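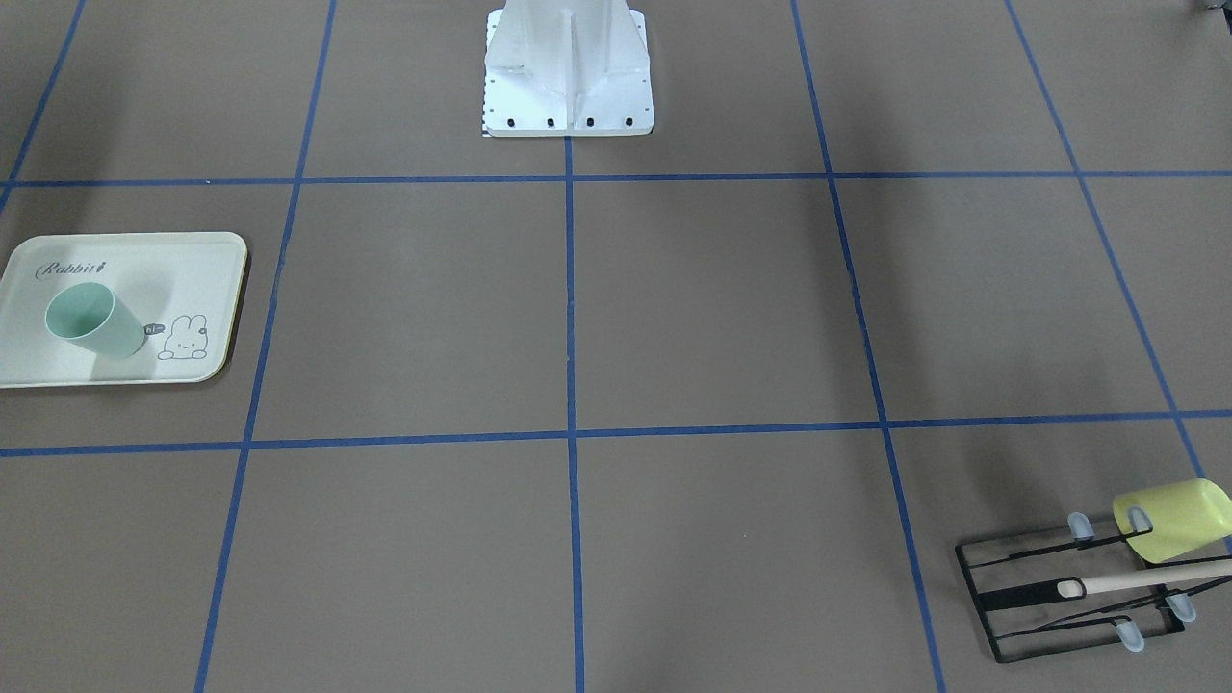
Danai Raptis had the yellow cup in her coat pocket when she got off the bus at Sosau. The green one was wrapped in a dish towel at the bottom of her bag. Her aunt had left her both, along with a cream-colored tray, a wire dish rack and a key to apartment 22.

The key was stiff. Inside, the kitchen smelled of soap. Somebody had already taken the table, and there were four dents in the linoleum where it had stood.

She put the tray on the counter and the green cup on the tray. She set the rack by the sink and hung the yellow cup on it, upside down, the way her aunt did. Then she filled the kettle and found there was no gas.

Mr. Stefanou from across the hall knocked a little after four. He had a flashlight and a wrench.

"You're the niece," he said.

"Danai."

"Fotis. The valve's behind the stove. She never could turn it either."

He got down on his knees and turned it. It took him a while to get up again. When the water boiled she gave him the green cup, and he looked at it before he drank.

"This was mine," he said. "I mean, it was the one I used."

"Do you want it?"

"No. What would I do with it over there?"

They drank standing up. He told her the elevator stuck in November and that the woman downstairs, Evangelia, would sign for packages if you asked her before noon. He told her that her aunt owed him 3 dollars from cards. Danai took out her purse and he shook his head, and then he took the money.

After he left she washed both cups. She put the yellow one back on the rack. The green one she dried and set on the tray, near the edge of the counter closest to the door.

Comments

Eliécer Arango: I liked that he took the money. My grandfather would have.

S. Galanis: Does she stay in the apartment? I wanted another page.

Petridis_E: Good one. Small thing, "a little after four" and it's already flashlight time? Or was that for behind the stove?

Recent stories

The Rollel Road
Eleven Keys
Waiting for the Plumber
A Coat for My Brother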